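Last updated: October

Office suite update on an old desktop – package held back

gudrun_b
I look after a few desktops at our local history group and one of them won't take the new version of the Grostby office suite. The updater fetches 372 packages, installs most of them and then says the spelling dictionaries are held back. The suite still opens, but it shows the old version number. Has anyone else had this on Skullholm? The machine is a plain tower with 200 GB free, so space isn't the problem.
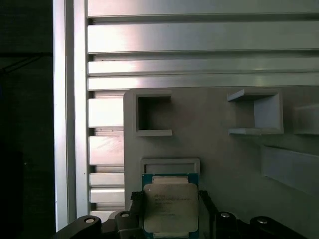
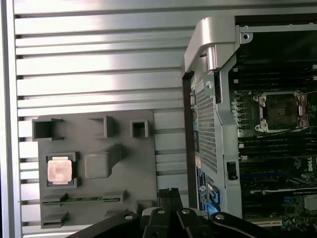
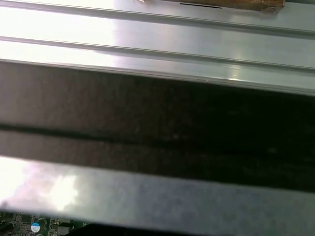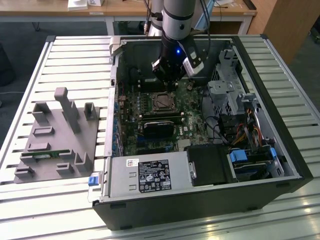
Replies

matei_fan
Same on mine. The dictionaries were built against the older library and the repository hasn't caught up. Refresh the package list, then try again in the evening. The Ikau mirror is usually a day behind the main one, so check which you are using.

gudrun_b
I'm on Ikau. I switched to the main mirror and it now offers 72 packages, but the dictionaries are still held back.

V. Chiriac
Remove the dictionaries, upgrade the suite, then put them back. That's what I did on two machines and it took ten minutes. Your own word list is kept in your home folder and isn't touched.

oldkeyboard
I wouldn't do that. If you remove the dictionaries the package manager also wants to remove the language pack, and on my system that took the help files with it. Better to wait. The old version works fine and there is nothing urgent in this release.

V. Chiriac
It only takes the language pack if you tell it to remove dependencies as well. Leave that box unticked. And there is something urgent for some of us – the old version crashes when I print envelopes.

oldkeyboard
Fair enough on the envelopes. I still think a person running other people's desktops should wait for the proper fix.

matei_fan
Has anybody tried the Matei builds? They come with their own dictionaries, but the download is 700 MB and the menus are in a different order.

gudrun_b
I tried Matei last year and our members didn't like the menus. I backed up the profile folder and did it Virgil's way with the box unticked. The new version number shows now and the Dutch and German dictionaries are back. The English one installed, but it had gone to American spelling and I had to set it by hand under language settings.

V. Chiriac
Set it in the default template too, otherwise new documents go back to American.

gudrun_b
Done, thanks. I'll leave the other desktops until the dictionaries are fixed in the repository.

oldkeyboard
Good. There's a bug report open for it already, so add your version numbers there if you have time.

Contact: Gudrun Bauerfeind | Copyright Skullholm User Forum | Back to top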